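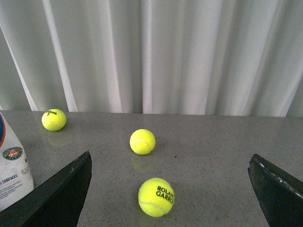
# Equipment Planning Officer (fixed term, part time)

Lastham is looking for someone to plan and look after the buying of equipment for our manipulation work. The post is for one budget year and is based at our Bostard site. It is a desk job for the most part, with regular time in the workroom so that you know what you are ordering and who is going to use it.

You don't need to be an engineer. You do need to be comfortable reading a technical quotation, asking a supplier why a line has changed, and telling a colleague that the thing they want will have to wait until next year.

## Background

We teach robot arms to pick up, move and put down ordinary objects. So far the equipment has been bought piecemeal. An arm came out of one grant, its gripper out of another, and the spare parts out of whatever was left in the consumables line. It worked while the group was small. We now have several stations that don't share parts, service agreements that end in different months, and a cupboard of mounting plates that fit very little.

The group has been given a single equipment budget for the coming year and has been asked to produce a proper plan for spending it. The plan has to be approved in March. Your first job will be to write it.

## What the work involves

**Taking stock.** You will go through each station and record what is there, how old it is, what it is used for and what it would cost to replace. There is a spreadsheet, but it was started by one person and continued by others, and the columns mean different things from one tab to the next. We would like one list that we can trust.

**Costing over the full life of the equipment.** The price of an arm is the easy part. Gripper fingers wear, cables fail, wrist cameras get knocked, and controllers need licences that are renewed separately. We want each item costed over 4 years, with repairs, calibration, training and staff time included. You would agree the assumptions with the people who run the stations and write them down where others can find them.

**Getting quotations.** Any single purchase above our internal limit needs 3 written quotations. We have dealt with Dilivmont for arms and controllers and with Koutsoukos for grippers and mounts, and both are used to our paperwork. We would expect you to look beyond them as well. Where quotations cover different things – one includes delivery and installation, another leaves them out – you will put them on the same footing before anyone compares the totals.

**Planning the objects and surfaces.** This is a small part of the spend and it is always forgotten. Each task needs its own set of objects, spares of each, a surface to work on and some sort of backdrop. Tennis balls are cheap enough. Other sets have cost more than the shelving they sit on, and some lines are discontinued halfway through a project. We need a sensible stock level for each set and a note of what can stand in for it.
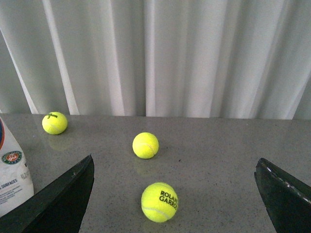 *Tennis ball task, seen from the wrist camera, with both gripper fingers in view.*

**Scheduling.** Lead times matter more than discounts here. A gripper that arrives a month late leaves a station idle and an operator with nothing to do. You will keep a simple calendar of orders, deliveries, service visits and renewals, and bring it to the monthly planning meeting.

**Reporting.** One page each month: what has been spent, what has been promised, what is left, and anything that looks likely to go over. We don't want slides.

## What we are looking for

You should have:

- experience of buying equipment for a laboratory, workshop, factory, hospital department or something similar
- a good working knowledge of spreadsheets, including being able to take over somebody else's and sort it out
- clear written English, as the plan will be read by people outside the group
- the confidence to deal with suppliers by phone as well as by email

It would help if you have also:

- worked with automated equipment of any kind, including packing lines or machine tools
- handled leases or service contracts
- written a case for funding that was turned down, and revised it

We are happy to hear from people coming back to work after a break, and from people who have done this sort of job under a different title.

## Hours and place

The post is 30 hours a week. These can be spread over four or five days to suit you. The stations run from early morning and the operators usually finish by late afternoon, so your time in the workroom will need to fit in with that. The planning and reporting can be done from home on up to two days a week once you have settled in.

There is one Saturday in the year when we do the full stock check with the stations switched off. You would be expected to be there, and you would get the day back.

You will have a desk in the shared office next to the workroom. It is a quiet office, though the compressor can be heard through the wall. The workroom is on the ground floor with level access from the car park.

## Who you will work with

You will report to Brayan Cárdenas, who runs the workroom and has held the equipment spreadsheet up to now. He will spend most of your first fortnight with you, going through the stations and the open orders. You will also have a contact in the finance office for anything to do with payment terms or tax, and you won't be asked to sign off spending on your own.

## How to apply

Please send a CV and a letter of no more than two pages. In the letter, tell us about one purchase you planned from start to finish: what was needed, how you worked out the full cost, and what you would do differently. It doesn't have to be a large one.

Interviews will be held at Bostard and will take half a day, including a visit to the workroom and a short exercise with two quotations for the same gripper. We will send you the quotations 7 days beforehand. Travel costs within the country will be paid.

If you would like to talk about the post before applying, ask for Brayan at the Lastham front desk. The best time to catch him is after 3 in the afternoon.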